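Diary > Parties and catering > Winter

Thursday, December 13, 2018

Up early to go through the menu for the anniversary dinner again. Kolbrún rang before I had finished my toast. She wants the fish moved to the starter and lamb for the main, which is the opposite of what we agreed in the summer. I said it could be done if she told me by tonight which guests won't eat lamb. She thought it was two. Her sister thinks it is more than that, so I have asked for names.

Drove to Felport to see the Lykkegaard rooms with the tables in. Geert had set them out in one long row down the middle, as Kolbrún asked. It looks well from the door but the people at the far end will be nearly 20 metres from the speeches, and the chairs by the windows are tight against the radiators. I asked him to try it as a horseshoe. Much better. There is now a clear way through for the serving staff and somewhere for the band to stand. Measured the gap behind the top table twice and wrote it on the plan.

The deposit is a nuisance. The booking form says 800, the email from the office says something else, and Geert does not deal with money. I left a note for them to ring me. Paid for the parking myself and must remember to put it down.

Lunch in the car. Cheese roll, not very good.

Afternoon at Brirnelell to look at linen. They have the heavy white cloths in the long size, but the dark green napkins are out on another job until the day before. I don't like cutting it that fine. Took the grey ones on hold in case. Kelechi came with me and liked the grey better anyway, so Kolbrún may come round to it. We also looked at candle holders and decided on the plain glass. The tall ones get in the way of people talking.

Spoke to Ívar about the music. He can do the quartet for the meal and bring a drummer in afterwards. He would like a list of songs from the year they married. I have promised him one but I don't have it, and the person who does is Kolbrún's brother, who is slow with messages. Wrote to him all the same. Ívar also asked if the band would be fed. Yes, same as the guests, in the side room, during the coffee.

Transport is more or less settled. Flineo will send a coach from the hotel and bring people back in two runs, the first for the older guests and anyone with children. Steinar is driving the couple himself in his own car and doesn't want ribbons on it. I have written NO RIBBONS on the sheet.

The cake is still not right. The sketch that came today has three tiers and a lot of sugar flowers, and she asked for one flat cake, plain icing, names on top. I'll ring the baker first thing.

Back home after dark. Wrote the seating out on small cards at the kitchen table, which went well until I got to the cousins. Two of them have not spoken since May and both have been put at the same end by Kolbrún, who may have forgotten. I have moved one across to the other arm of the horseshoe, next to Kelechi. When I ran out of table I used the top of the microwave, which is flat and wide enough to lay a good row of cards along. It is a big white thing and takes up far too much room the rest of the time, so it may as well help. Heated the last of the soup in it once the cards were packed away. Still waiting for the names of the people who don't eat lamb.

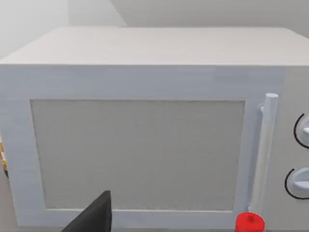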